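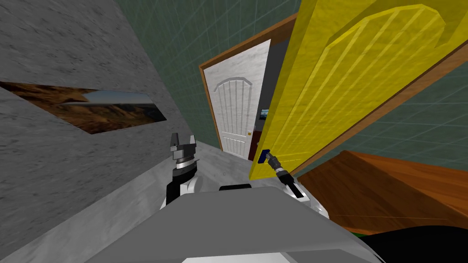

Second full day of mixing the Irkville record, and the low end is still wrong. The bass guitar and the kick drum both want the space below 100 Hz, and whichever one I give it to, the other goes soft. I started at nine with the fourth song, since it has the fewest tracks and the problem shows up plainly there. By noon I had a high-pass on the bass at a low setting, a narrow cut in the kick, and a result that sounded fine on the large speakers and thin on the small ones. The reverb on the snare is a separate matter. I have been after a short, hard space, something like a narrow hallway with a tall gray wall down one side and a door standing partly open, where the reflections come back fast and then leak away. The plate setting I used on Saturday's rough mix is too smooth for it. I built a patch from a short room with the pre-delay almost at zero and rolled off everything above 6 kHz. Closer. The decay still hangs over into the next hit at the faster tempo, so I shortened it again and printed both versions.

Track count on song four is low. Song seven is the bad one: two drum passes, three guitars that all play the same part, organ, and a vocal that was doubled on some lines and left alone on others with no pattern I can find. I muted the third guitar for the whole verse and did not miss it. The band will probably ask for it back. I wrote it down in the session notes with the bar numbers so it can be restored without a search.

Lunch at the desk. Listened to McPhee, the Nistgate album, all the way through with the levels matched to our rough mixes. The comparison was useful in one respect. Their vocal is a good deal quieter than I remembered, and it reads as loud only because the guitars duck out of the way between 2 and 4 kHz. I had been pushing our vocal up by the fader for two days. I took it down 1.5 dB, put a wide, shallow dip in the guitar bus, and the words came forward. The drums on that record are a different story. The cymbals are harsh on every song and the toms have a click on the front that gets tiring by side two. I don't want any of that.

Also noted that seven of the eleven songs on McPhee open the same way: guitar alone, two bars, then everyone. The sequencing does not hide it. Our running order has a similar weakness, with three songs in a row in the same key and near the same tempo. I moved them apart on paper. The new order puts the slow one third, which costs some momentum at the start, but side one comes out shorter and that will help the cut. Long sides lose level and the last song suffers most, and the last song on side one is the loudest thing we have.

Afternoon was vocal comping on song seven. Four takes. Take two has the best pitch and the dullest reading. Take four is flat in the second chorus but the timing sits right against the snare. I used four for nearly everything, patched the flat notes from two, and left one breath in that a cleaner engineer would have cut. Spent too long on the word "over," where the two takes have different vowels. The crossfade now lands on the consonant and I can't hear it at mix level. I can hear it soloed.

The tape machine needs attention. The right channel drops out for a moment near the start of each reel and then settles. I cleaned the heads twice and the guides once. It may be the tape stock and not the machine, so tomorrow I'll run a tone on a fresh reel before touching anything else. If the tone is steady, the mixes for side two go to the computer and only the masters go to tape.

Caltorport called at four to move our date. The room there is booked through the first part of July, so we get the week after, and the overdubs for song nine will have to be done before the mix is approved instead of after. This is the wrong order, but song nine only needs a shaker and a low harmony, and I can leave space for both. I asked for the same microphone on the harmony that we used in the spring. They have it.

Played all the day's prints on the car stereo before supper. Song four: kick good, bass a little short on the low notes, snare space right at last. Song seven: vocal right, organ too wide, and the left side heavier than the right from the bridge on. Song two I had thought was finished, and the ending fades too early by a bar. The fix is easy but it means recalling the whole session, with the outboard settings, and I only wrote down half of those.

For tomorrow: tone test first. Recall song two and fix the fade. Narrow the organ on seven and check the balance in mono. Then start song five, where the bass was recorded with a different amp and will need its own treatment. Ears were done by nine-thirty. Stopped there.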